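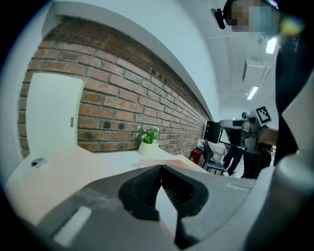
樋口千代

Weter 水性砖面封闭剂（哑光型）室内使用评测

评测对象为 Weter 哑光型水性封闭剂，单组分，5 升桶装，购入价 311 元。使用部位是工作间的室内红砖墙，墙前有浅色台面，墙顶为白色下吊边。砖色以红棕为主，夹有黄褐砖和少量炭黑色砖，灰缝颜色较浅。选用封闭剂的原因是灰缝掉粉，台面每天都要擦。

基层处理

先用尼龙刷干刷，再用吸尘器沿灰缝走一遍，不用水洗。说明书允许低压水洗后静置，但室内墙体干透时间难以控制，且下吊边为石膏板，不宜受潮。部分砖面有深色孔点，靠上一排较多，孔内积灰用软毛小刷单独清理。说明书对孔洞没有要求，我没有填补，直接涂布。

涂布

工具为 Pliditz 的 100 毫米宽羊毛刷和短毛滚筒。滚筒只适合砖的平面部分，灰缝凹处吃不到料，必须用刷子补。顺序为先刷灰缝，后滚砖面，自上而下，每次完成一个伸手可及的宽度，保持湿边搭接。下吊边底沿贴美纹纸，第二遍涂完立即撕除。

黏度偏低，垂直面容易流挂，刷子蘸料不宜超过毛长三分之一。涂后呈乳白色，干后转透明，漏涂处在湿态下容易辨认，干后很难找，建议侧面打灯检查。

两遍间隔按说明书下限执行，为 8 小时。第一遍吸收很不均匀，黄褐砖吃料最快，炭黑色砖几乎不吃。第二遍用量大约是第一遍的一半。

结果

颜色：干后砖面略微加深，黄褐砖变化最大，炭黑色砖看不出差别。灰缝由浅灰变为稍暗的灰，与标称的“不改变原色”有出入，差异在可接受范围内。

光泽：正对墙面无反光。贴近墙面斜视时，滚筒重叠处有轻微光带，属施工问题，改用刷子收尾后减轻。

掉粉：用深色棉布以中等力度擦拭灰缝，处理前布面有明显粉痕，处理后第 13 天复测，基本无痕。灰缝最深处仍有少量，估计是刷毛没有触底。

拒水：滴水试验中水珠可停留在砖面，孔点周围例外，水会慢慢渗入。产品成膜很薄，没有填孔能力，厨房灶台后方等油烟部位不推荐使用。

气味：施工当天有轻微氨味，开窗一夜后消失。

对比

此前试过 Brarnari 的溶剂型产品，渗透更深，孔点处拒水较好，但砖色加深明显，气味持续时间长，室内不便。若墙面孔洞多且需要防水，溶剂型更合适；只解决掉粉，Weter 够用。

不足

桶盖密封圈偏软，开启两次后不能完全压紧，余料需换瓶保存。说明书中文部分没有标注单位面积用量，只在英文部分给出范围，并且没有区分砖和灰缝。购买前最好先取一块砖试涂，再折算用量。

结论：适合室内干燥区域、以控制掉粉为目的的清水砖墙。会回购，但下次全程用刷子。

评论

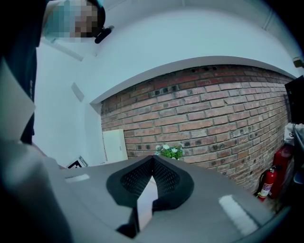 横山康夫：孔点渗水的问题可以先用小号注射器点涂，等表干再整面刷两遍，我家走廊就是这样做的，拒水比直接涂好一些。另外想问，柜体后面够不到的部分怎么处理？我用的是长柄弯头刷，灰缝还是刷不匀。

樋口千代：柜子能挪就先挪开。挪不动的话，柜边一带用窄刷多走一遍，遮住的部分我认为可以不涂，那里擦不到，掉粉影响不大。点涂的办法我会在剩下的试块上试一次，结果补在正文里。

镰田勉：补充一点，冬天施工间隔要放长。我一月份按下限刷第二遍，局部发白，后来磨掉重做了。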